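Scrap fabric swap outgrows its hall in Stotow

Stotow's fabric swap has had its biggest season yet, and it's moving to a bigger home in September! The swap began as a couple of trestle tables at the back of the Drelletach Hall, where sewers could leave offcuts too good to throw out and pick up something in a different colour. This winter 271 people came through the doors, many of them carrying garbage bags stuffed with cotton, corduroy and old curtains.

The organisers weigh everything on its way out, and the season's total came to 2,204 kilograms of cloth that has gone home with somebody new. Quilters took a big share of it, but the real surprise was the demand for little pieces. Anything long enough to go around a bit of elastic was snapped up by lunchtime, with checks and ginghams the first to go.

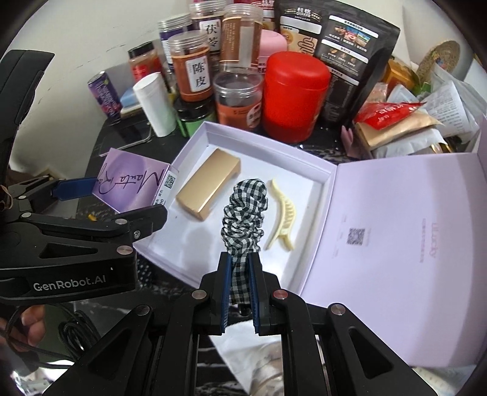

The new venue is the old Opoku Drapery building on the main street, which still has its long cutting counters and a wonderful wall of pigeonholes for sorting by colour. There's room for 60 people to sew at once, up from a squeeze of 20-odd at the hall, and the light through the front windows is gorgeous. Parking is behind the building, off the laneway.

Beginners' sessions will run alongside the swap, starting with hair ties, drawstring bags and cushion covers. Machines are supplied, and so are thread and elastic. The Ovham branch library is lending its pattern collection for the season as well, including some terrific dressmaking patterns from the 1970s.

Entry is $3, or free with a bag of clean fabric. Doors open at 10 am.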